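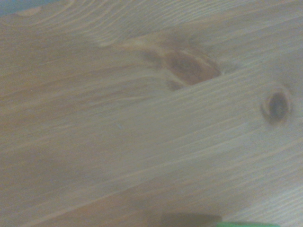

Posted by the hiring lead, perception and control software, Flelberg
30/01/2023

Software developer for wrist camera perception (full time, Drirnby)

Flelberg is looking for one software developer to join the group that works on Hulme, our software for robot arms that handle and finish boards of solid wood. The position is in our workshop and office in Drirnby. It starts as soon as the right person is free, and in any case before September.

What Hulme does

Hulme takes the pictures from a small camera at the wrist of the arm, finds the features of the board, and gives them to the planner, which decides where the tool may go and how fast. Close to the surface the picture is nearly all wood. There is grain, there may be a large reddish-brown knot and a smaller, darker one, and at the bottom a bit of something dark and a bit of green. From such a picture the software must say where each knot is, in which direction the grain goes, and which pixels do not belong to the board.

The first part works well with dark knots. It works less well with the pale ones, which fade into the wood on one side, so that two of our people often draw the border in two different places. Grain direction is good on the straight parts and poor where the lines bend around a knot. We would like the new colleague to begin with this second problem.

Your work

You will own the grain direction module. At present it is a classical filter with a small network behind it, and you are free to replace both if your results support it. You will also take care of the mask that removes the parts of the gripper from the picture. Today the mask is drawn by hand again each time we change the fingers, and this costs us too much time.

Together with the control group you will define what the planner receives. Now it gets one angle for each cell of a grid. The control group would prefer a field with a confidence value, and they have good arguments, but the interface in Geltier (our internal tool for recording and replaying runs) must be changed for it. So some part of your first months will be tooling work. Please consider this before you apply, because it is not the most exciting part of the job and we do not want to hide it.

We have about 2000 labeled pictures of boards and 265 recorded runs with joint positions and camera pictures in the same file. The labels are of mixed quality. You may decide which ones should be made again.

What we need from you

Good C++ or good Python, and enough of the other one to read it without fear. Experience with image processing on real pictures, where the light is flat and the contrast is low. You should understand coordinate frames and hand-eye calibration well enough to find an error of sign by yourself. We ask for two years of work in this field, or a finished degree with a practical project.

It helps if you know ROS 2, if you have written tests for code which depends on hardware, or if you have worked with wood. None of these is required.

The working language is English. Most of us learned it as a second language, and nobody will judge your grammar. Written notes are important here, as the control group starts earlier in the morning than we do.

What we offer

A permanent contract at 100 percent. 80 percent is also possible, please write it in your letter. You can work from home two days per week, the other days we need you near the arms. You will have your own test arm and do not need to book it. Travel to Drirnby for the interview is paid by us, and we help with moving costs.

How to apply

Send a letter of one page, your CV, and one piece of code that you wrote yourself. It can be short. Please add 5 sentences on what you would change in this code today. We do not need a photo, your age or your school grades.

If we invite you, there are two talks. The first is by video. The second is in Drirnby and includes an hour at the arm, where we look together at a recorded run in Geltier and discuss what went wrong in it. There is no homework and no puzzle on the whiteboard.

We answer every application, also the ones we must refuse. Applications go through the form on the jobs page of Flelberg, with the word Hulme in the subject line.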